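Re: [nadar-marketing] Campaign tagging when half the links go through a shortener
6th June
Posted by Meenakshi Salian
Print this message | E-mail this message

On the Nadar marketing list, Thenmozhi Arumugam wrote:

> We tag every link in the Gundura newsletter and every link in our
> social posts. The newsletter goes out through Irnaler, which appends
> its own campaign parameters at send time. Social links are made by
> hand and then shortened. In Sastach the February campaign shows up
> under 43 different source/medium pairs, and I can account for nine
> of them. A large share of the rest is "direct". Is there a standard
> way to clean this up after the fact, or do we write the old data off
> and start again? Also, should the links between our own pages be
> tagged? The previous person did this and I have left it alone.

Thenmozhi,

Taking your last question first: no, and I would remove those tags before doing anything else. A tagged internal link starts a new attribution in Sastach under the default settings. A visitor arrives from the newsletter, clicks a tagged banner on your home page, buys something, and the sale is credited to the banner. The newsletter gets a visit with no outcome. If you want to know which banners are clicked, use an event or a separate parameter that the attribution report doesn't read. Search your templates for "utm_" as well as the page content, as footers and product carousels are where these tend to survive. 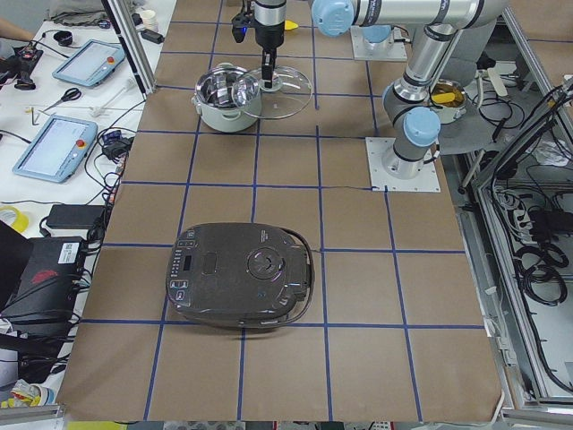 On the 43 pairs, most will be the same few values written differently. Parameter values are case sensitive, so "Email", "email" and "EMAIL" are three mediums as far as the report is concerned. Add "e-mail" and "newsletter" and you have five rows for one channel. Check also for trailing spaces encoded as %20 or +, which look identical to the clean value in the on-screen table and only show up in an export. We had a large group of these that came from pasting out of a spreadsheet cell.

For the historical data, export the raw source, medium and campaign columns with session counts, sort by source, and build a two-column lookup: value as recorded, value as intended. Apply it at the reporting layer. Don't try to rewrite the stored hits. Sastach allows it on some plans, but it keeps no copy of the original value, and if your lookup has an error you can't get back. Rows you can't assign should go to a category called "unassigned" and stay visible in the totals. Folding them into the nearest plausible channel makes the chart tidier and the numbers wrong.

The "direct" share is a separate fault. There are three usual causes, and you may have all of them.

1. The shortener drops the query string. Some do this if the destination was saved before the parameters were added. Request each short link with redirects switched off and read the Location header. If the parameters aren't in the header, they aren't reaching your site.

2. A redirect on your own server drops it. The common one is the rule that sends the bare domain to www, or adds a trailing slash. Test with a tagged URL lacking the slash.

3. The link is opened from a mail client or a chat application, which sends no referrer. Where the link is tagged this does no harm. Where it isn't, the visit is recorded as direct and can't be recovered. 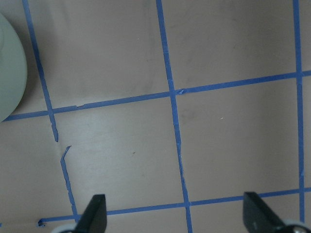

Irnaler complicates the first item. It appends its own parameters whether or not the link already has them, so a link tagged by hand goes out with two values for utm_source. Sastach reads the last one. Other tools read the first, and this is why your click report and your analytics never agree. Pick one system to do the tagging for e-mail. I would let Irnaler do it, turn off hand tagging for newsletter links altogether, and set the defaults at account level so that they don't depend on whoever builds the issue. The setting is under the sending domain, and it is per domain, so check the transactional one too.

If your links contain a fragment (anything after #), look at where Irnaler puts the parameters. In our account it put them after the fragment until we changed the template version, so the analytics tag never saw them. Our programme had nearly 2,000 affected clicks before it was picked up.

For the naming scheme itself, keep source and medium as closed lists and leave campaign as the only free field, with a fixed pattern. Ours is year, month, product line, short name, all lower case, hyphens only. Source is the organisation or list the traffic came from. Medium is the kind of channel.

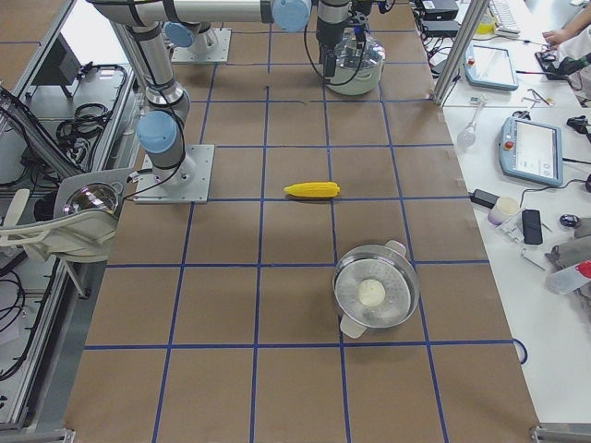
Put the two closed lists on a single sheet, sources down the side and mediums across the top, and mark which intersections are permitted. Most won't be. The cells needn't carry equal traffic or equal importance. The blue tape lines on the brown paper make squares that are only roughly square, and each still has a definite boundary, which is all the sheet needs. Anything that would fall across two cells, such as a partner's newsletter that is also posted to their social page, gets two links. Don't invent a combined medium for it. You will have "email-social" in the reports for years.

Generate the links from that sheet, and don't let people type parameters. A spreadsheet with two validated drop-downs, one text column and a concatenation formula is sufficient. Wrap the text column in LOWER and TRIM. Lock the formula column. Keep the generated links in it with the initials of the person who made them, as you will eventually need to ask somebody what a campaign name meant.

After the change, annotate the date in Sastach and don't compare channel shares across it. Totals are comparable, apart from sessions, which will fall once the internal tags are gone. Warn whoever reads the monthly report before they see it.

If you can send me the export with the session counts removed, I can run it against our lookup. It covers most of the misspellings I have come across. I would also like to know which shortener you are using and whether it returns a 301 or a 302.

Meenakshi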